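**Small bins, fresh liners: Flarnby's desk-bin program opens to 14 more community spaces**

SESTBRIDGE – If you've ever stood over an overflowing bin at the end of a long craft session, you'll understand why Flarnby is so pleased with this one. The Sestbridge housekeeping group is extending its desk-bin program to 14 more halls, studios and shared workrooms from March, after a trial in three neighbourhood centres that users have asked to keep.

The idea is simple. Each worktable gets its own small lined bin, within arm's reach of the people using it. Offcuts, pencil shavings, tea bags and tissues go straight in, and at the end of the session the liner is gathered, lifted out and replaced. The big bin by the door stays where it is and gets emptied far less often.

"I've been running room programs for years and I can't remember people getting this excited over rubbish," said Aurelia Ilie, program coordinator at Flarnby. "We had a quilting group write us a letter – a proper letter, in an envelope! – asking if they could have the little bins on their Sunday tables too."
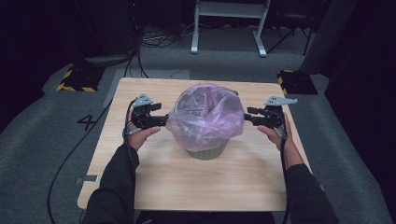
*A small ribbed bin in pale olive green, with a translucent pinkish-purple liner over the rim.*

Flarnby will supply 78 bins in the first delivery, each with a starter roll of liners. The bins are short and round, so they can sit on a tabletop or tuck under a chair. The liners are cut generously, with plenty of plastic to fold over the rim and enough left to tie. That extra length came directly from the trial, where the first batch of bags kept slipping down inside as soon as anything heavier than paper went in.

Groups will also get a one-page guide to changing a liner. It covers opening the bag out fully before it goes in, pressing the air out from the bottom, and folding the top down evenly on both sides. It's a two-minute read, and the colour drawings were done by Osvaldo Prado, who looks after the workrooms at the Wong Centre and came up with the tabletop idea in the first place.

"I was walking the length of the room with handfuls of scraps," Prado said. "So I put a little bin on the table, and by the next week every table wanted one. I'm thrilled it's going further."

Free drop-in sessions on room set-up and pack-down will be held at the Stakdale hall, with space for 33 people at each. No experience is needed, kids are welcome with an adult, and there'll be morning tea.

Community groups in Sestbridge and Stakdale can ask for bins through the Flarnby front desk. Centres already in the trial don't need to reapply, and their refill liners will arrive with the regular cleaning supplies.

**Media contact:** Aurelia Ilie, Program Coordinator, Flarnby, Sestbridge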